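Budgeting for a second hand-held gripper and a proper work table – what do people allow?
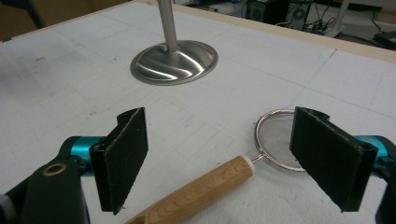 Trondia, November

Filed under: Workshop & Automation > Buying and planning

I look after the equipment budget for a small group that records kitchen tasks with a hand-held gripper, so that an arm can be taught them later. We have one gripper, one white table with a pencil grid drawn on it, and a box of household items. At the moment it's a wooden-handled strainer and a steel stand with a round base, and the list will grow.

I have to put in a request for next year and would like to hear from people who have bought this sort of kit. My draft has a second gripper, spare finger pads, a new table top and 363 for household items and storage. The pads worry me. The edges of ours look frayed and I can't find a sensible figure for how many sets to buy at the start.

I also need to decide whether to buy the arm in the same year or wait. The supplier we use, Jasimar, will quote for both together but the quote only stands for 62 days, and our approval can take longer than that.

Has anyone split it over two years? And is it worth paying for a proper table, or do you just replace the top when it gets scuffed?

Posted by Gilang Goh

Simanjuntak

We split it. Grippers and table in the first year, arm in the second. I would do it the same way again. You will spend the first few months finding out which objects you can pick up cleanly and how you want the table laid out, and the arm would sit there doing nothing while you did it. The warranty runs from delivery in most contracts I've seen, so you would be using that up as well.

On the pads, buy 8 sets. We bought 2 and ran out, then waited on a delivery with people booked in to do the recording. They are cheap next to everything else. Change left and right together and write the date on the bag the old ones go in, then by the end of the year you will have your own figure to put in the next request.

Don't spend much on the table. Get a solid frame and treat the top as something you replace. Ours picks up grey marks from the pencil and from metal bases being slid across it. Keep a drawing of the grid with measurements on it, or you will never get the new one to match the old.

Ask the supplier to quote the arm separately, for information only. Ours was happy to do that and refreshed it the following year at a slightly higher price.

One thing missing from your list is storage for the recordings. It came to more than the second gripper for us.

welleria_workshop

Get the second gripper first, everything else can wait. If one breaks you have no work at all.

m_potts

I'd go the other way on the arm if your approval is slow. We left ours for the second year and the money went to another department. If you can get both agreed at once, even with delivery set for later, do that. Some suppliers will take an order now and hold delivery for a few months – worth asking before the quote runs out.

For household items, buy two of everything you use often, and buy both on the same day. We had a ladle go missing and the shop had changed the handle by the time we went back. 363 sounds fine for a start if you are shopping at ordinary kitchen shops. Shelving takes a fair bit of it though, so I'd put that on its own line.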